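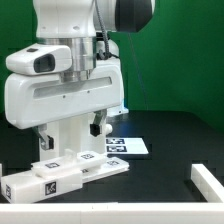

## November, bench 2: can it do the fiddly bits yet?

Good day on the arm! Fingers open over the black table, white parts with their markers laid out, tall block behind. I've wanted to get to this since the summer, because it's the nearest thing we have to a real chore: pick up a part, put it against another part, push until it's home. Flat-pack furniture, basically, or refilling a shelf, or half of what goes on at the packing end of Baloyi's shop.

Ran 53 attempts before lunch with the fingers starting open every time. Task was to lift one flat piece, turn it and set it down square on its mate. 31 clean ones. Last month's best was 20 from the same number, so I'm very pleased (and did a small lap of the bench).

### What went well

- Finding the parts. The markers do the heavy lifting and I know that's cheating a little, but it means any miss is a handling miss and I can stop arguing with the vision code.
- Slower approach for the last bit of travel. Tymofii's idea, and a lovely one. The arm used to arrive like someone putting down shopping.
- Letting go! We never log this properly. The new release opens the fingers a touch, waits, then opens fully, and the part stays where it was put.

### What didn't

- Thin pieces lying flat. The pads want an edge to get hold of and there isn't one. A person slides the thing to the edge of the table without thinking; we have no slide move at all yet.
- Five misses in a row just after eleven, all the same way, part twisted in the grip. Rubber pads wiped, came good again. Should wipe before each block of runs.
- Recovery. Once a part goes down crooked, the arm carries on as if all is well. This one bothers me most.

### So, chores?

Rikano keep asking when one of these can empty a dishwasher. My answer today: not a whole one, not in a strange kitchen, but I'd happily let it sort known parts on a known table all afternoon, and I wouldn't have said that in spring. Shop-floor work comes first, I'm sure of it. Kitchens have wet things, and people who move the mugs.

Tymofii Hutsuliak disagrees and thinks laundry will fall sooner than I expect. Would love to be wrong.

### Next

- [ ] write the slide-to-edge move, try it by hand first
- [ ] check after placing, retry once if crooked
- [ ] same task, markers covered (gulp)
- [ ] ask Senby about softer pads
- [ ] fix the log so release gets its own column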